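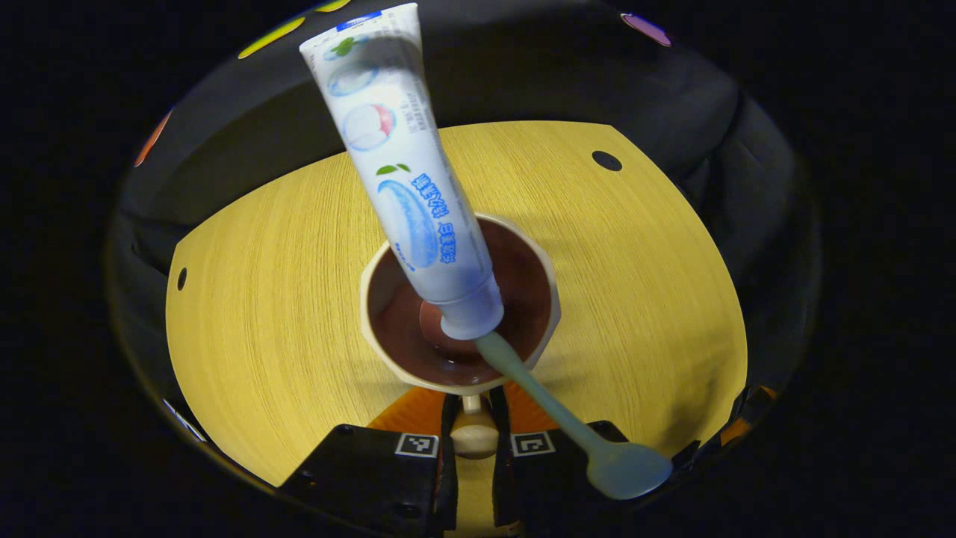
컵과 칫솔, 그 위로 기울어진 치약 튜브. 아래쪽 검은 부품이 그리퍼 손가락이다.

검색어를 입력하세요 검색 상세 검색

25. 3. 20. 글 에스킬 바클룬드(Eskil Backlund)

푸로라(Purora)

푸로라는 엘로리크(Elorik)에서 파는 손잡이형 그리퍼 키트다. 사람이 총처럼 쥐고 방아쇠를 당기면 앞쪽 손가락이 벌어졌다 오므라들고, 위에 달린 광각 카메라가 그 과정을 통째로 녹화한다. 이렇게 모은 영상으로 로봇 팔에게 집안일 동작을 가르친다는 물건인데, 정작 상자 안에는 로봇 팔이 없다. 처음 주문하는 분들이 여기서 제일 많이 당황하시더라(나도 그랬다!). 팔은 따로 사거나, 이미 있는 팔에 같은 손가락을 달아서 쓴다.

이 항목은 내가 키트를 사서 써 본 경험에 주변 사용자들 얘기를 보태서 정리한 것이다. 제원은 설명서를 따랐고, 설명서와 내 물건이 다른 데는 그렇다고 적어 두었다.

이름

엘로리크 쪽 발음은 '푸로라'에 가깝고 가운데를 세게 읽는다. 국내 판매 글에는 '퓨로라'로 올라온 것도 많아서 중고를 찾을 때는 둘 다 쳐 보는 게 좋다. 초기 설명서 표지에는 '비서(Visser)'라고 찍혀 있는데, 이건 개발 때 쓰던 이름이 지워지지 않고 남은 것이다. 프로그램 설치 폴더 이름도 한동안 visser였다. 업데이트하고 나면 옛 폴더와 새 폴더가 나란히 생겨서 설정이 꼬이는 일이 있으니, 옛 폴더를 백업해 두고 지우면 된다.

구성

기본 상자에는 손잡이 본체, 손가락 한 쌍, 카메라 받침과 광각 렌즈 카메라, 보정판, 충전 케이블, 육각 렌치가 들어 있다. 저장용 메모리 카드는 없다. 이 가격에 카드 한 장을 안 넣어 주나 싶어서 좀 서운했다. 그래도 운반 가방은 의외로 튼튼하고, 안쪽 스펀지가 손가락 모양대로 파여 있어서 넣고 뺄 때 기분이 좋다. 별것 아닌데 이런 데서 점수를 따는 회사다.

본체 무게는 카메라까지 달아서 933그램이다. 숫자만 보면 가볍지만 팔을 앞으로 뻗고 들고 있으면 얘기가 완전히 달라진다. 나는 첫날 욕심을 내서 오래 찍었다가 다음 날 마우스를 왼손으로 잡았다. 무게중심이 앞쪽에 있으니 손목 받침을 꼭 같이 쓰시길.

손가락은 검은색이고 안쪽 위 모서리에 작은 흑백 사각 표식이 하나씩 붙어 있다. 표식은 손가락이 지금 얼마나 벌어져 있는지를 카메라 영상만으로 알아내는 데 쓰인다. 센서를 따로 넣지 않고 그림 두 장으로 해결한 셈이라 처음 봤을 때 감탄했다. 다만 표식이 긁히거나 물건에 가려지면 벌어진 폭 값이 튄다. 반짝이는 테이프로 덧씌우는 것도 금물! 빛이 반사돼서 인식이 더 나빠진다.

작동 방식

카메라는 손가락 뒤쪽 위에서 앞을 내려다본다. 렌즈가 워낙 넓게 잡기 때문에 화면 바깥쪽은 둥글게 휘고 구석은 까맣게 남는다. 불량인 줄 알고 반품하려던 분을 두 분이나 봤는데 정상이다. 후처리 프로그램이 보정판 촬영 값을 가지고 알아서 펴 준다.

촬영이 끝나면 프로그램이 영상에서 카메라가 지나간 길을 계산한다. 벽이나 작업대 주변에 무늬가 좀 있어야 이 계산이 잘된다. 하얀 벽만 보이는 구석에서 찍으면 길이 뚝뚝 끊기고, 그 촬영분은 '경로 없음'으로 빠진다. 우리 집 욕실이 딱 그런 곳이었다. 스티커 몇 장 붙였더니 거짓말처럼 좋아졌는데, 떼고 나니 자국이 남아서 집주인한테 들킬까 봐 조마조마하고 있다.

계산이 된 촬영분은 손가락 폭, 위치, 시간이 한 줄로 묶여 저장된다. 저장 형식은 공개되어 있고 설명서 뒤쪽 부록에 항목별로 나와 있다. 엘로리크 전용 학습 서비스를 안 써도 된다는 뜻이라, 나는 이 점이 푸로라의 제일 큰 장점이라고 생각한다.

주로 하는 작업

설명서의 예제는 컵 옮기기, 수건 접기, 서랍 열기 순서로 나온다. 컵 옮기기는 누구나 금방 한다. 수건 접기는 한 손 키트로는 솔직히 답답하고, 손잡이를 하나 더 사서 양손으로 해야 할 만하다.

개인적으로는 세면도구 작업을 제일 좋아한다. 치약, 칫솔, 컵처럼 모양이 제각각인 물건이 좁은 자리에 모여 있어서 연습이 많이 된다. 칫솔은 손잡이가 가늘어 손가락이 조금만 비스듬해도 빙글 돌아 버린다. 컵 테두리에 걸쳐 둔 칫솔이라면 옆에서 들어가기보다 위에서 수직으로 내려가는 편이 훨씬 편하다. 치약 튜브는 반대로 넓고 물렁해서 잡기는 쉬운데, 너무 세게 쥐면 뚜껑 쪽으로 내용물이 몰린다. 뚜껑이 열린 튜브로 연습하지 마시라는 말씀은 꼭 드리고 싶다(경험담이다).

컵에 음료나 물을 담고 찍을 때도 요령이 있다. 액체 표면에 조명이 비치면 그 부분만 밝게 날아가기 쉬우니 등을 조금 옆으로 옮겨 보자. 천장등 하나만 켜 놓고 찍은 영상보다 옆에 스탠드를 하나 더 둔 영상이 보기에도 낫고 경로 계산도 덜 끊긴다. 그리고 본체는 방수가 아니다. 손가락은 젖은 천으로 닦아도 되지만 방아쇠 틈으로 물이 들어가면 보증 수리가 안 된다.

가격과 판매

정가는 1,735유로이고 배송비와 관세는 별도다. 손가락만 따로 살 수 있고, 말랑한 손가락과 단단한 손가락 중에 고른다. 처음이면 말랑한 쪽을 권한다. 얇은 카드나 동전을 집을 게 아니라면 단단한 손가락을 쓸 일이 생각보다 적다.

대여도 된다. 미스톤(Miston)이라는 대여 업체가 키트와 후처리 서비스를 묶어서 빌려주는데, 최소 기간이 19일이다. 왜 하필 그 숫자인지 물어봤더니 배송 일정에 맞춘 거라고만 했다. 어쨌든 한 가지 작업을 제대로 찍어 보기엔 넉넉한 기간이라서, 살까 말까 고민 중이면 빌려 쓰고 결정하는 쪽이 마음 편하다. 대여품은 손가락 표식이 닳아 있는 경우가 가끔 있으니 받자마자 시험 촬영부터 해 보고, 값이 튀면 바로 교환을 요청하면 된다.

배터리는 설명서상 연속 촬영 4시간이다. 내 물건은 겨울에 난방을 끄고 찍을 때 그보다 일찍 꺼졌고, 평소에는 설명서대로 갔다. 충전하면서도 찍을 수는 있는데 케이블이 손목에 자꾸 감긴다. 케이블을 팔꿈치 쪽으로 빼서 찍찍이로 한 번 묶어 두면 좀 낫다.

평가

사용자들 평은 꽤 갈린다. 브리트마리 엑스트룀(Britt-Marie Ekström)은 사용기에서 방아쇠 감촉을 크게 칭찬했다. 물건이 손가락에 닿는 느낌이 손까지 전해져서 힘 조절이 금방 익숙해졌다는 것이다. 나도 완전히 동의한다. 버튼식 제품을 쓰다가 이걸 쥐면 다시 돌아가기 싫어진다.

반면 임케 홀만(Imke Hollmann)은 손이 작은 사람에게는 손잡이가 너무 굵다고 지적했다. 방아쇠까지 검지가 겨우 닿아서 오래 찍으면 손가락 마디가 아프다고 한다. 엘로리크가 7월에 가는 손잡이를 따로 내겠다고 공지했으니, 손이 작은 분은 그때까지 기다려 보는 것도 방법이다.

에드빈 셰그렌(Edvin Sjögren)의 불만은 프로그램 쪽이다. 촬영분이 '경로 없음'으로 빠질 때 이유를 안 알려 준다는 것. 어두워서인지, 너무 빨리 움직여서인지, 무늬가 없어서인지 사용자가 하나씩 바꿔 보면서 짐작해야 한다. 나는 이게 지금 푸로라의 제일 큰 단점이라고 본다. 오후 내내 찍은 걸 저녁에 돌렸는데 절반이 빠져 있으면 정말 힘이 쭉 빠진다. 그래서 요즘은 짧게 몇 번 찍고 바로 돌려 본 다음에 본촬영에 들어간다.

자주 겪는 문제

손가락이 끝까지 안 닫힐 때: 안쪽 레일에 먼지가 낀 경우가 대부분이다. 육각 렌치로 손가락을 빼고 마른 솔로 털어 준다. 기름은 치지 말 것.

보정이 자꾸 실패할 때: 보정판이 휘지 않았는지 본다. 가방에 세워서 넣어 두면 가운데가 볼록해진다. 책 사이에 하룻밤 눌러 두니까 돌아왔다.

녹화가 중간에 끊길 때: 메모리 카드 속도 문제다. 본체 표시등이 노랗게 깜빡이면 카드부터 바꿔 보자.

학습한 로봇 팔이 물건 조금 앞에서 멈출 때: 키트와 로봇 팔의 손가락 종류가 서로 다르지 않은지 확인한다. 말랑한 쪽과 단단한 쪽은 길이가 조금 다르다. 나는 이걸 몰라서 주말을 통째로 날렸고, 투바 에이데(Tuva Eide)가 게시판에 올린 글을 보고서야 알았다. 설명서에는 각주로만 나와 있다. 각주 말고 본문 첫 장에 크게 써 주면 좋겠다고 엘로리크에 메일을 보내 놨는데, 답이 오면 이 항목에 덧붙이겠다.

같이 보면 좋은 항목

손잡이형 그리퍼, 광각 렌즈 보정, 모방 학습, 엘로리크, 미스톤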